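# Bags, baskets and the produce that lives in them

*A small gallery, begun in November and never really finished.*

There are 30 bags in the hall closet at Levport. I know because I was made to count them before I was allowed to buy another, and I lost. Some are canvas, some are paper that has gone soft as flannel, and one is from a shoe store that closed before my niece was born. Every one of them was going to be the last.

This page is a record of what happens when the bags come out and meet groceries. My cousin Sorin Mocanu, who owns a label maker and isn't afraid to use it, asked me to put it up so he could settle a family argument over whether produce belongs in a bag, a basket or (his position) a drawer with a label on it. The argument is still going.

## A few house rules, widely ignored

Heavy things go in first. I have known this since I was six and I still put the peaches in first, every time, because they were on top of the cart and I am weak.

Onions do not ride with anything that bruises. Potatoes do not ride with onions, according to my aunt, who will not say why. Bell peppers go wherever they like. A bell pepper is mostly air with a good opinion of itself, and it fills whatever corner you had saved for the eggs.

Burlap is wonderful until you are wearing a sweater.

Anything you can see through will be judged by the neighbors. I once carried home 600 grams of fancy cookies and one lemon in a clear bag and heard about it for a week. Carry the lemon on the outside, is my advice.

The basket stays on the counter. It isn't luggage. The yellow one I had as a student went down three flights of stairs full of apples, and I can still tell you what each landing sounded like.

## On the counter

Sorting day, with the fruit and vegetables out and the marble pattern doing its best to look expensive.
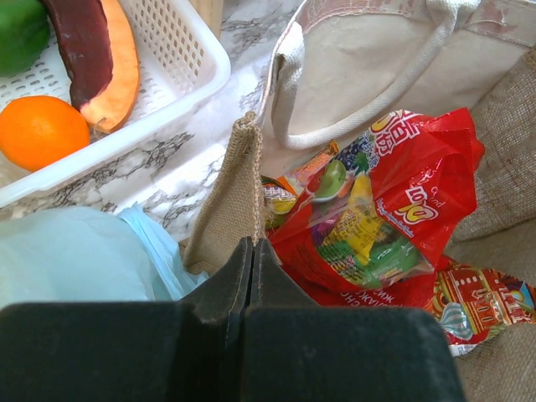
Burlap at the corner, stitched down one side, next to the white basket with a green pepper, an orange and a cut piece of sweet potato in it.
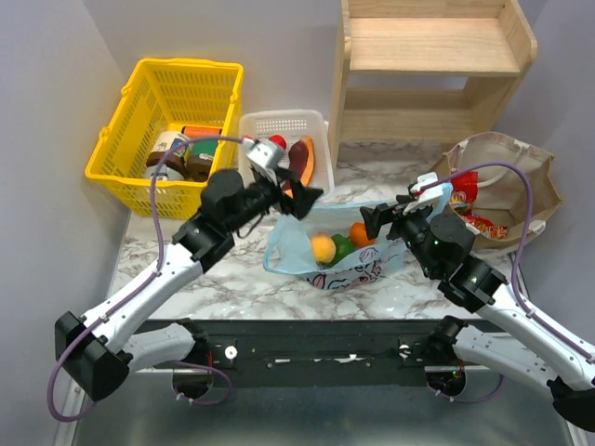
I should say something about Grurkero, the produce stand by the bus stop, which is where most of my shopping gets done and all of my overbuying. They sell by the scoop. You ask for a few of something and the man nods, and then the scoop goes in up to his elbow. Complaining gets you a free turnip.

Their own bag, if you want one, is called the Flirkum. It costs 100 loyalty points and folds into a pouch the size of a plum. It has never once been folded back into that pouch by anyone in my family. Sorin says there is a method. He has shown it to us twice, and both times he ended up putting the pouch inside the bag and walking away.

I have 3000 points, if anybody is wondering how the closet got the way it is.

The Siddiqui bag deserves a mention too, even without a picture. It was a gift, it has two long handles and one short one, and whoever carries it walks in a gentle curve to the left. It holds a watermelon beautifully. It does not hold anything smaller than a watermelon, owing to the hole.

More to come when I have sorted out the paper ones. If you have a bag of mine, and several of you do, please keep it.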